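Chapter 7
Two-Handed Tasks: Passing, Holding and Opening

In Chapter 6 each team worked with one gripper and one object. The Graltov exercises in this chapter use two grippers at once. Most student teams find that their error rate rises at this point, even when each operator did well alone. The usual fault is timing: both grippers pull on the object before either has a settled grip.

The class project for this unit is the Fetham handover. One gripper holds a plastic food container upright near its base. The second approaches from above, with its fingers open, and takes the upper part. The first gripper does not release until the second has closed. A team records 52 practice runs before it attempts a scored set.
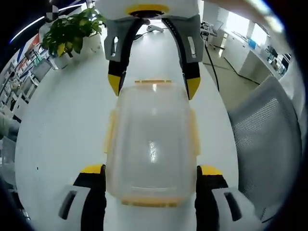 Grip height matters more than grip force in the early runs. A container held low leaves the upper walls free for the second gripper, but it also tips more easily when touched off center. Teams should mark their chosen height in the project log and keep it fixed for the whole set. Changing it partway makes the runs impossible to compare.

Section 7.1 defines the terms lead gripper and support gripper. Section 7.2 covers approach angle. Section 7.3 works through the log of a student team at the Mathebula club, which completed 136 scored runs in May and lost most of its points in the release phase. Problems marked with a star require the data tables in Appendix C.

Before you begin, review:
Finger spacing (6.2)
Contact and slip (6.4)
Keeping a run log (2.5)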